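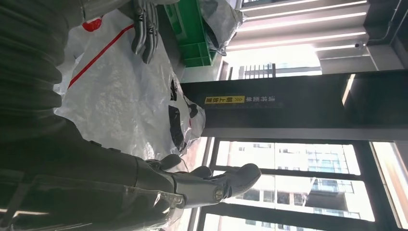
Thread: Bag handling set, wrist cam rotation + what counts as a usable take

Forum index > Teleop and data gathering > Two-handed work

etornam_s wrote:
Quick one before I lose the afternoon. We're collecting bag stuff for the Irnonska set, two hands, wrist view as above. Everything comes in turned on its side, roughly ninety degrees. Question is do I rotate before saving or leave it raw and let the training side sort it out. Have 537 takes saved so far, all raw, none rotated. Kofi wants them upright. I dont.

Also second question, what do people do with takes where a hand is up against the window. Glare is horrible on ours and there's a whole block of flats in the background.

kofi.dankwa wrote:
I want them upright because I'm the one labelling them. Four hours of tilting my head yesterday. You try it.

Serious reason as well. The text notes go with the video. "Left hand holds bag, right hand pulls." Left of what? In the raw view the arm comes down the left side and the fingers point right and the other hand comes in from the top. A new labeller writes "top hand" and "bottom hand" and then I have three lots of notes that dont agree.

gedton_bench wrote:
Leave it raw. Always raw. Rotate at viewing time, your labelling tool must have a rotate button, every one I've used does.

Reason: we rotated a set at Gedton on the way in, then somebody remounted one of the cameras the other way up and the script went on rotating it. Found out 2,031 takes later. Raw files were gone. Never again.

kofi.dankwa wrote:
Tool does have a rotate button. It forgets the setting every time you open a new take. So that's a click per take, and then a click for each of the two wrists. But fine, point taken about the raws.

etornam_s wrote:
Told you

kofi.dankwa wrote:
You told me "it's fine". Gedton gave me a reason.

NKaneko wrote:
Keep raw, write the mounting angle in the take header, make the viewer read it. Ten lines of code. Then nobody clicks anything. If the camera gets moved, the header changes and old takes still show properly.

On left and right, name the hands by the robot. Robot's left, robot's right, written on tape on the arms if you have to. Never by where they turn up in the view. We print it at the top of the label sheet in big letters and people still get it wrong in week one.

b_asante wrote:
Agree with all of that except the tape. Anything you stick on the arm where the camera sees it ends up in the training set. We had a model that did nicely on the taped robot and went daft on the other one. Put the tape up by the shoulder.

And speaking of which, Etornam, that clear film wrapped on the forearm. Is it staying on? It's catching the light badly and it's got creases in it. If it's in half your takes and not in the other half then that's something the model can latch on to. Either all or nothing for me.

etornam_s wrote:
It's in all of them so far. Could come off. Would rather not change it mid-set tho

b_asante wrote:
Then leave it for this set and write it down. "Film on forearm, all takes". One line.

cosimo_sanna wrote:
Going to disagree with pretty much everyone. Some mess is good. You want film on some days and off on others. You want different light. If every take looks the same you get a policy that works in one corner of one room facing one window. The bag doesn't care.

Same for the window question. Keep the glare takes. It's going to be bright in real life.

b_asante wrote:
Mess is good if it's spread about evenly. It's bad if it lines up with something. Film on for the white bag and off for the black bag = model learns film means white bag. Seen it, or near enough.

cosimo_sanna wrote:
So shuffle it. Film on, film off, toss a coin in the morning. Still not the same as "all or nothing".

b_asante wrote:
Per morning isn't a shuffle if you do one bag type per morning, which everybody does, as swapping bags is a faff.

cosimo_sanna wrote:
ok that is what we do yes

gedton_bench wrote:
Ha

NKaneko wrote:
What's the task exactly? White woven bag with a black one lying over part of it, I can see that, and a green crate behind. Is the goal crate, or is the crate just there?

etornam_s wrote:
Task text is "separate the bags, put black bag in crate". Separate is the hard bit. Black plastic is shiny and folds over itself, so operator sees a lump and pinches two layers, or pinches black and a bit of the white weave together. Lift, everything comes up. Put down, try again.

Which gets me to the third question I forgot to ask. Failed pinch then good pinch in the same take. Keep or bin?

NKaneko wrote:
Keep. Tag the failed part with start and end. Recoveries are worth more to us than clean ones.

gedton_bench wrote:
Keep if it's one retry. Bin if it's more than 2. After that the operator's just annoyed and you're recording annoyance.

cosimo_sanna wrote:
Keep them all, tag them all, decide later. Disk is cheap.

kofi.dankwa wrote:
Disk is cheap. I am not. Who do you think tags the fourth retry

cosimo_sanna wrote:
fair. Tag "multi retry" on the whole take and move on then. Don't mark each one.

kofi.dankwa wrote:
That I can live with.

agyeman_lab wrote:
New here, reading along, we start bags in September. How long are your takes? Ours come out at 40 seconds for towels and I've no idea if bags would be longer.

etornam_s wrote:
Longer, and all over the place. We cut at 2 minutes whatever's happening. Don't plan your hours from towels. A towel stays where you left it, a woven bag springs back up while you're reaching for the other one.

Practical bits from us so far, for what its worth:

Crumple the white bag again between takes. By hand, properly. If the operator only flattens it a bit, you get the same shape over and over.
Move the black bag about. Other side, middle, half tucked under.
Crate position too, but keep it in reach of both arms or you'll bin half the day.
Look at the wrist view before you start, not only the head view. Thumb smears on the lens, you won't spot them from the head cam.
Say the take number out loud. Sounds silly, saved us once when the clock on the logger was wrong.

agyeman_lab wrote:
Thanks, this is great. Does the operator watch the wrist view while driving? Or just look at the robot?

etornam_s wrote:
Looks at the robot mostly. Wrist view for the pinch, if the hand's in the way. Two of ours hate it because of the sideways thing, you push right and the picture goes up. So there I would rotate, on the operator's screen only. Saved file stays as is.

kofi.dankwa wrote:
So the operators get an upright picture and the labeller doesn't. Noted.

etornam_s wrote:
You'll get Noboru's header thing. Doing it Thursday.

gedton_bench wrote:
Back to the window for a sec. Cosimo's half right, keep bright takes, but lock the exposure. If it's on auto then every time the hand swings past the glass the bag goes dark and comes back. That's not real life mess, that's your camera panicking. Lock it on the bag and let the window blow out.

cosimo_sanna wrote:
Agree on that one, mark the calendar.

b_asante wrote:
Lock it but check it again after lunch. Sun moves. We lock at start of each block and write the number in the log.

And do you need to worry about the flats? You can see windows and balconies through the glass quite clearly in that one. If the set's ever going outside your own place, someone will ask. Easier to sort a blind now than blur the lot later.

etornam_s wrote:
Hadn't thought about that at all. It's going to Zarstead at the end so yes, it's leaving the building. Blind then. That changes the light for the rest of the set though, doesnt it.

b_asante wrote:
It does. Put it in the header with the angle. Blind up, blind down. Then whoever trains on it can split on it and see if it matters.

cosimo_sanna wrote:
Bet you it helps. Two kinds of light, free.

b_asante wrote:
Bet you a coffee it does nothing at all.

NKaneko wrote:
Etornam, for the header: angle per wrist, not per robot. Left and right mounts are often mirrored. If you store a single number you'll have one hand upright and the other on its head.

etornam_s wrote:
Good shout, I had it as one number. Changing it now. Will put the field names up when its working, prob under this same thread so Kofi can shout at me here.

kofi.dankwa wrote:
I have the thread bookmarked.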